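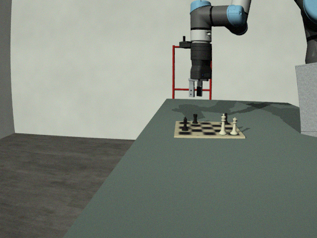 Munro Folding Workbench
by Bendness

$59.00
In stock – ships Wednesday
Color: Slate / Sand
Add to cart

I've been selling the Munro for long enough now that I get the same three or four emails about it every week, so I'm going to try and put everything on this page (and if I miss your question, write to me anyway, I like the mail).

It's a folding workbench for people who don't have a workshop. I designed the first one for my own apartment, where the only free floor I had was the strip between the washing machine and the back door. I wanted something I could drag out, saw a shelf on, and put away before dinner. My old bench had legs that pinched my fingers every single time and a top that rocked if you so much as looked at it, and I got fed up!

The Munro folds flat in one go. You pull the red strap underneath, the legs swing in, and it stands up on its own edge behind a door or next to the fridge. Folded, it's 7 inches thick. It weighs 28 pounds, so it's not a feather – I tried a lighter version and it skated all over the floor when I planed anything, and I'd sooner carry a bit more and have it stay put.

The top

Birch ply, oiled at our end before it goes in the box. It'll get scratched and it'll get glue on it, and that's fine. Sand it back once a year if you care about that sort of thing. I do mine in March when I can have the windows open. There are two rows of holes for pegs, and the pegs come with it (four of them, in the little cloth bag taped under the top – please check there before you email me to say they're missing).

The legs

Powder-coated steel with rubber feet. One foot on each side screws up and down, so if your floor slopes like mine does you can get rid of the wobble by hand. The hinges have a locking pin. Push it all the way in until it clicks, and give the leg a tug before you put any weight on it.

What I wouldn't use it for

Car parts. Standing on. Anything where you'll be swinging a big hammer for an afternoon. It's happy with furniture repairs, picture frames, cutting trim, bikes, potting plants if you throw a sheet over it. One customer does all her wallpaper pasting on two of them pushed together, and they do line up nicely.

Extras

Murine clamp set – two quick clamps that fit the peg holes. I'd get these if you're only getting one thing.
Drirosik cover – a fitted cover with elastic corners, for keeping the bench in a garage or on a covered porch. It keeps off dust and drips, but please don't leave the bench out in the rain under it.
Spare pegs – pack of four.

What's in the box

1 Munro bench, assembled
4 pegs
1 hex key for the hinge bolts
1 sheet of instructions, which I drew myself, sorry about my hands

Delivery and returns

Orders placed before noon go out the same week. If you don't get along with it, send it back within 28 days and I'll refund the bench. Keep the box until you've decided – it's an awkward shape to wrap in anything else. Hinges and legs are covered for 2 years, and if a hinge goes stiff before then, try a drop of oil first and then write to me.

Customer review

"Used it to rebuild my kitchen drawers. The sliding foot sorted out my terrible floor in a minute. Wish the strap was a bit longer." – Bhupendra Yadav

(The strap is longer on the new ones, Bhupendra! Send me your address and I'll put one in the mail.)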